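Zoletti two-arm kit — setting up at home
Section 5: Laying out the practice table

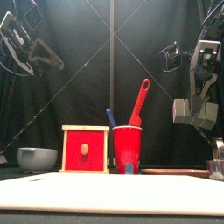

I've had the Zoletti kit on the bench since April and the layout step is the one I'd take slowly. Start with things you already own, and keep them apart enough for the fingers to get down between them. My usual lot is a cutting board along the front, then the little drawer box with the round knob, the red cup with a spatula standing in it, and a pot over on the right where the padded fingers can come down to it. Swap in whatever you like!

1. Switch both arms off at the wall and park them high.
2. Put the board down first, then the bigger items behind it.
3. Turn any knob or handle so the arm can reach it.
4. Power up, wait for the second beep, and run program 557 at slow speed.
5. Watch it through to the end with your hand near the stop button.

Note: if an arm halts early, move the nearest object back a touch and run it again. Tianyou Peng at Winville told me to do this up to 4 times before ringing them — good advice, I've only rung once.

Caution: keep sleeves and hair well clear while the arms are live.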